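# Delitix Tabletop Rearrangement Corpus – Overhead and Wrist Views

**Maintainer:** Tellville Manipulation Laboratory
**Data lead:** Fotini Stergiou
**Annotation lead:** Josué Conceição
**Release status:** second public release, February

## Summary

This repository contains 2,832 teleoperated episodes of a single robot arm handling kitchen items on a fixed table. The corpus was assembled to support the study of *view dropout*, a training method in which a policy is periodically denied one of its camera streams and must act on the remainder. The method is described in the accompanying technical report by Maiara Paiva and Marwan Najjar; this card covers the data only, together with the baseline results needed to interpret them.

Users who require only the baseline checkpoints may skip to *Loading*.

## Motivation

Overhead cameras lose sight of objects when the arm passes over them. Wrist cameras recover the local detail but carry very little information about the layout of the table. Most public corpora record both views and leave the policy to weigh them. Our earlier work suggested that a policy trained this way comes to rely heavily on the overhead stream and degrades sharply when the arm blocks it.

View dropout was proposed as a remedy. Testing it properly required recordings in which blockage is common and labelled frame by frame, and the Delitix corpus was collected for that purpose.

## Contents

Each episode directory contains:

- `overhead.mp4` – fixed view of the table
- `wrist.mp4` – view from the camera at the gripper
- `state.parquet` – joint positions, gripper opening and commanded action
- `instruction.txt` – one English sentence
- `blockage.csv` – per-frame visibility label for the target object

The instructions are drawn from 8 task families, one of which (`stack_dishes`) is held out entirely from training. Episodes in which the operator abandoned the task are retained and carry the flag `aborted`. They should be excluded from imitation learning unless there is a specific reason to keep them.

## Annotation

Visibility labels take one of three values: `clear`, `partial` or `hidden`. The label always refers to the object named in the instruction, whatever else may be covered at the time. Disagreements between annotators were resolved by Ivone Cordeiro, whose written guidelines are in `docs/labelling.md`.

Colour names in the instructions follow Canadian spelling. Object names were left as the operators wrote them, so the same item may be called a dish in one episode and a plate in another. No attempt was made to normalise these.

## Baseline results

Two policies were trained on identical splits, with and without view dropout, and each was evaluated over 50 trials per task family. Gape, the policy trained without dropout, performed comparably to Rutov, the policy trained with it, as long as the target stayed visible from overhead. Once the target was labelled `hidden` at the moment of approach, Rutov completed more trials in 7 of the families. The exception was `open_appliance`, where we found no consistent difference.

These results were obtained on one arm at one table. They should not be read as evidence that the method transfers to other hardware.

## Sample frames

Views from one recording session:
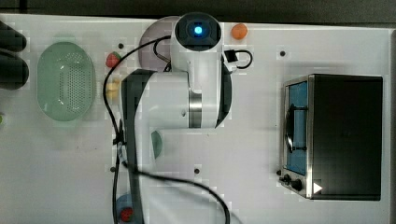
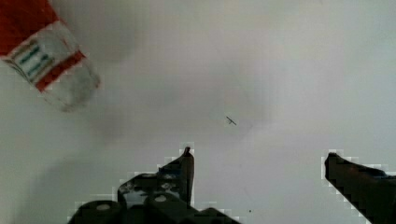
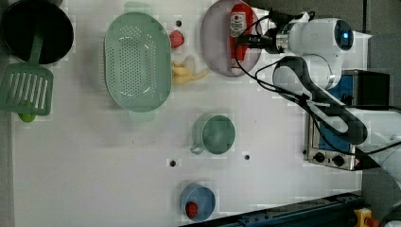

## Known limitations

- The fixed camera was not moved between sessions, and policies trained on this corpus alone should be expected to fail under a changed viewpoint.
- Wrist video is compressed more heavily than overhead video. Fine print on packaging is seldom recoverable, and tasks that depend on reading labels are out of scope.
- The `partial` label is the least reliable of the three. Users computing blockage statistics may wish to merge it with `hidden`.
- Gripper opening is the commanded value – no contact or force signal was logged.

## Loading

```
from delitix import load_split

train = load_split("train", views=["overhead", "wrist"])
held = load_split("stack_dishes")
```

Pass `drop_view="overhead"` to reproduce the evaluation condition used for Rutov. The default behaviour returns both streams aligned to the state log.

## Licence and contact

The data are released for non-commercial research. Corrections to labels should be submitted as an issue giving the episode number and frame range; they will be reviewed by the annotation lead before the next release. Enquiries about the training method should be directed to Maiara Paiva.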